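Planning and Budget for the Gripper Project

We started in September with a budget that looked generous – until we wrote down everything the arm would need besides the arm itself. Our first list ran to 19 items, and I'm a little embarrassed to say that two of them were the same cable under different names.

For the gripper we compared Stondby and Joltix. The Joltix model was quicker, and we all rather loved it, but its spare fingers were only sold as a full set, and we knew from our practice sessions that we would be getting through fingers. Stondby let us buy them singly, so Stondby it was, with two spares ordered at the start. Foulkes supplied the mounting plate and screws, and after postage the small parts came to nearly £201, far more than we had put aside for them. We moved money over from the travel line to cover it.

Soft materials were the last thing we planned for, and in many ways the hardest to cost, as strip and fabric get creased and have to be bought again.

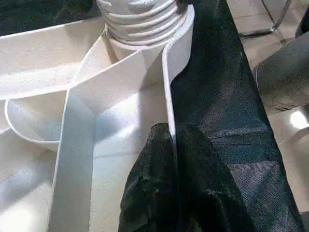
Peron asked whether we had allowed anything for replacing the finger coverings, and suggested giving them a line of their own next term and leaving the spares money alone. We have now added that line, and the revised sheet is at the back of this report.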